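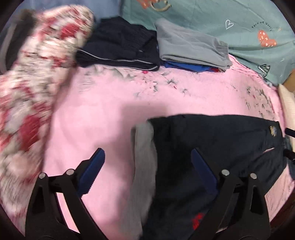 Accueil > Annonces > Transport et logistique > Appel à participants

Portiques, files d'attente et promesses : nous cherchons des gens qui attendent

Depuis que le terminal de Ladefoged a adopté le système de rendez-vous Skundis, on nous explique que les files de camions ont disparu. Les affiches le disent, la lettre d'information de l'exploitant le dit, et un tableau lumineux à l'entrée nord le dit aussi, en vert. Les chauffeurs que nous croisons sur le parking racontent autre chose, mais les récits de parking ne valent guère mieux que les affiches. Nous voudrions donc des relevés.

L'association Kirkora lance une enquête sur les temps d'attente à la porte des terminaux à conteneurs et recrute des participants pour la mener. Nous n'avons pas de thèse à défendre. Il est possible que Skundis fonctionne très bien et que nous ayons tous mauvaise mémoire. Nous demandons à voir.

Qui peut participer

Les chauffeurs routiers, salariés ou indépendants, qui passent au moins une fois par semaine à la porte d'un terminal. Les affréteurs et agents d'exploitation qui prennent les rendez-vous. Les dockers et pointeurs, dont on oublie en général de demander l'avis quand on mesure la fluidité. Les petits chargeurs qui paient les surestaries sans toujours savoir d'où elles viennent.

Les cadres commerciaux des éditeurs de logiciels portuaires sont priés de nous écrire séparément. Nous lirons leurs chiffres avec intérêt, surtout s'ils disent à quel moment démarre le chronomètre. Dans la méthode actuelle, il démarre quand le camion se présente à la barrière. Le temps passé sur la bretelle, moteur allumé, n'existe pas.

Ce que nous demandons

Un carnet à remplir pendant 21 jours consécutifs, papier ou téléphone au choix. À chaque passage, vous notez l'heure du rendez-vous, l'heure d'arrivée dans la file (la vraie, celle du dernier camion devant vous), l'heure à la barrière et l'heure de sortie. Si le rendez-vous a été déplacé, notez qui l'a déplacé et combien de temps avant. Les jours sans passage, laissez la page blanche. Une page blanche nous convient mieux qu'une estimation faite le dimanche soir.

Un entretien de sept questions clôt la période, par téléphone ou sur place.

Nous ne demandons ni géolocalisation ni accès au chronotachygraphe. Plusieurs projets précédents, dont le fameux observatoire Adow, avaient promis l'anonymat et livré une carte où chacun reconnaissait son voisin. Les carnets seront donc saisis sous un numéro, et la table de correspondance détruite à la fin de la saisie. Vous pouvez exiger de récupérer l'original.

Ce que nous offrons

Une indemnité de 600 euros par carnet complet, versée en une fois après l'entretien. Un carnet incomplet est payé au prorata des jours tenus. Ce n'est pas un salaire, et nous n'allons pas vous raconter que l'expérience sera enrichissante. Remplir des colonnes dans une cabine l'est rarement.

Les participants recevront le rapport avant sa publication et pourront y joindre des remarques, imprimées telles quelles en annexe, même désagréables. L'exploitant aura le même droit, dans les mêmes délais.

Qui paie

La question est légitime. L'enquête est financée par les cotisations de Kirkora et par une subvention régionale. Ni Skundis ni les transporteurs n'y contribuent. Une fédération patronale nous a proposé une aide « sans contrepartie », que nous avons déclinée faute de comprendre ce que ces mots voulaient dire.

Calendrier et candidature

Les relevés commencent en janvier. Une réunion de présentation se tient un mercredi à 18 h 30, dans la salle du foyer des routiers de Ladefoged ; la date est communiquée aux inscrits. Y assister n'engage à rien et l'on peut venir seulement pour contester la méthode.

Pour vous inscrire, envoyez quelques lignes à Eulalia Durán, coordinatrice de l'enquête, à l'adresse postale de l'association, boîte 2266. Indiquez votre métier, le terminal fréquenté et vos horaires habituels. Pas de CV ni de lettre de motivation. Précisez en revanche si vous avez déjà signé une pétition pour ou contre Skundis : cela n'exclut personne, mais nous préférons le savoir.

Annonces récentes

Agent de saisie, fret ferroviaire, temps partiel
Kirkora cherche un relecteur pour son bulletin trimestriel
Surestaries : qui reçoit la facture ?
Pointeur de nuit, quai est, contrat saisonnier
Compte rendu de la réunion publique sur la bretelle nord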